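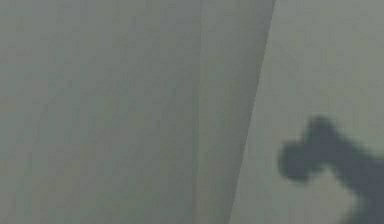
Arm shadow on a pale surface, default light setup.

Ostero apartment pack, second look

February 2021

I reviewed the first release of the Ostero apartment pack in October and left it at "usable, with work." Version 2 came out last month. I have had it running on the office workstation for 17 days under Nonby, our in-house task runner, and these are my notes. I paid for the license. Saraç, who publish the pack, answered two support mails and did not see this text.

The pack is one furnished apartment for a mobile base with one arm, a library of household objects, and a script that spawns objects on surfaces from a seed. You bring your own robot model. Mine is the same one as last time, with a two-finger gripper and parallel jaws. Everything below was run headless except for the renders.

Install took 18 minutes including the asset download. The importer still fails if the path has a space in it. The error message names the wrong file, as before.

Lighting and shadows

Shadows were the main complaint in my first post. In version 1 the arm cast none, and any policy trained on camera input fell apart as soon as it saw a real kitchen with a window. Version 2 has soft shadows from a directional source plus ambient fill. The arm's own shadow is on by default and you can tell gripper from link by the silhouette. Large flat surfaces still come out nearly textureless up close. I lost depth-from-stereo on them at short range, and there is no setting for wall roughness that I could find.

The dining room

Most of the value of the pack is in the dining table. The spawn script drops food, cookware and small decor onto it with a minimum spacing, and the spacing is now a parameter. At the default value, top-down grasps on isolated objects are easy.

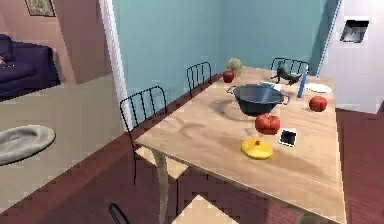
Render: U. Akyol, Ostero 2, dining room

The blue-gray pot is the object I would test first. It has proper loop handles, modeled as loops, and the collision mesh follows them. In version 1 the handles were solid blocks for contact purposes, so a finger could never pass through. The yellow lid is good too. Its knob is small enough that approach angle matters. Produce is less good: the bell pepper has lobes in the visual mesh and a plain convex hull for contact, so the fingers stop short of the visible skin.

The wire-back chairs are a problem for planning. Rendered, they are open rods. For collision they are one closed panel by default, and my planner refused every path that put the forearm over a chair back. There is a flag, fine_furniture, that swaps in the detailed mesh. With the flag on, planning worked and step time went up. I leave it on for evaluation and off for training.

The kitchen counter

The kitchen got less attention from Saraç than the dining room. The counter is long and the objects are well spaced along it, so reach is the limiting factor for a fixed-height arm. The toaster and the bread spawn at the far end, and the bread sits directly against the toaster's front in many seeds. A side grasp on the loaf then has very little room.

The round sink is real geometry and objects fall into it. There is no water. The drinking glass renders transparent, with highlights and the stone visible through it, and the simulated depth camera returns the counter behind it, with no noise or dropout. A real sensor does much worse on glass. If you train on this channel, add your own corruption model.

The base cabinet is one block. I saw no doors to articulate, and the documentation confirms it. Anyone who needs drawers should look at Mirier instead, which has better joints and a much smaller object set.
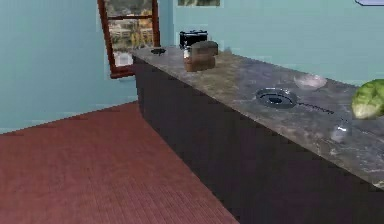

Repeatability

The same seed gives the same layout on the same machine. On a second machine the layouts matched at spawn and differed after settling. Yavuz Güneş traced this to the thread count in the settling pass. Fixing it to one thread made both machines agree. Saraç say this will be the default in the next patch.

I ran a short pick-and-place set on the dining table with six objects, swapping start positions between episodes. Round items were the weak point. A tomato released slightly above the surface keeps rolling longer than it should, and in a few episodes it left the table. 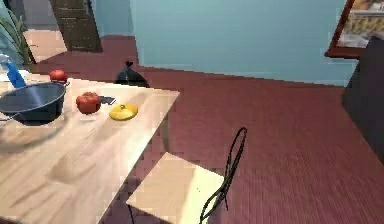 Raising rolling friction in the object file fixed that without side effects on the lids or the pot. The parameter is per object, so it has to be set separately for each round item. I have put my values in a patch file, linked in the sidebar.

Floor clutter is new. A tied trash bag can stand beside the table, and it is rigid. A base that bumps it will push it like a box. I would have preferred a soft body or no bag.

License terms are unchanged: per seat, yearly, academic discount on request. I renewed for another year. Next I want to try the fine_furniture flag with a second arm on the base, once the memory use comes down.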